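Packing light for two weeks: what gets cut?

hdobson67
Off in January with carry-on only. Hayley's law: whatever you pack, you'll wear half. My pile so far is one black thing that goes with everything, and optimism.
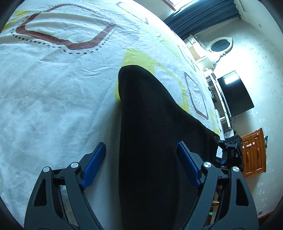

Reply 1 — amado_a
Rolling beats folding. I will not be taking questions.

Reply 2 — skutell
Rolling is folding for people who've given up. Fold flat, heavy stuff at the bottom, shoes on your feet like an adult.

Reply 3 — hdobson67
Black still goes in folded, sorry Amado. 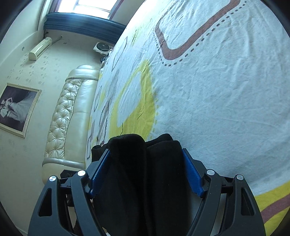 Anyway, my real problem is toiletries. I own 400 travel-size bottles and favour none of them.

Reply 4 — amado_a
Buy shampoo when you get there. They have shops.

Reply 5 — skutell
Disagree. I paid a ridiculous amount for conditioner at an airport once and I'm still cranky. Decant it at home.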